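6/26/18 発表用メモ(持ち時間28分、質疑は別)

## 1. 出だし

- あいさつは短く。すぐ本題へ。
- 最初の問いかけ:「今朝、家でいちばん面倒だった作業は何ですか」。手を挙げてもらう。たぶん皿洗いか洗濯物。
- 今日の話は「機械に家事や店の雑用はもうできるのか」。私の答えは「一部はできる、しかもそこがすごく面白い!」

## 2. できるようになったこと

- 床掃除はもう説明不要。段差と靴下の話で少し笑ってもらう。
- Sindanoの倉庫の例。同じ箱を同じ棚へ運ぶだけなら、一晩で1,230箱。人は朝に確認するだけ。
- ただし箱の大きさがそろっているのが前提。ここは強めに言う。
- Domínguezのパン工房では、天板を運ぶのは機械、生地を丸めるのは今も人。職人さんたちがこの分担を気に入っているのがいい。

## 3. まだ難しいこと

- 柔らかいもの、透明なもの、濡れて滑るもの。
- タオルをたたむ実験の話。334回やって、きれいに四つ折りになったのは91回。数字だけ聞くと少ないけれど、去年の12月は一度も成功しなかった。私はこの91回を見て本当に興奮しました(ここは早口にならないこと)。
- 失敗の多くは「つかむ前」に起きる。端がどこにあるか分からない、指が先に布を押してしまう。
- 人はこれを見ないでやっている。財布から小銭を出す動作を、その場でやってみせる。

## 4. 小物の片付け

- 洗面台や流しのまわりを思い出してもらう。石けん置き、小さな透明の容器、歯ブラシ立て。どれも軽くて、押すと逃げる。
- 透明な容器は輪郭が背景に溶けるので、カメラ頼みの機械には特につらい。
- 石けん置きは縁をつまむのか、下からすくうのか。会場に聞いてみる。答えが割れたら大成功。
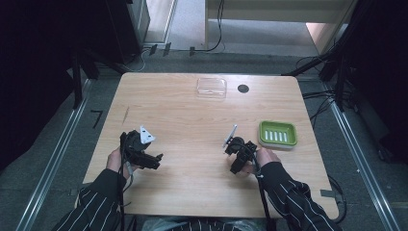
- 両手を使う作業になると、難しさがもう一段上がる。片方で押さえて、もう片方で入れる。押さえる力が強すぎても弱すぎてもだめ。
- Sendevikの食器棚の試作では、片手で開けて片手でしまう動きに半年かかった。扉を開けたまま待つ、それだけのことが大変だった。
- 時間が余ったらTrovutellの店舗の話。閉店後に商品の向きをそろえる作業。棚の手前だけならいける、奥はまだ人の出番。

## 5. 終わり方

- 「いつ買えますか」と必ず聞かれる。正直に、何でもやる一台の時期は私には分からない、と答える。
- 代わりに、最初の問いかけで出た作業を一つ選び、どこまで機械に任せられそうか会場と一緒に分解する。
- 水を飲む。質疑へ。マイクは後ろの席から回してもらう。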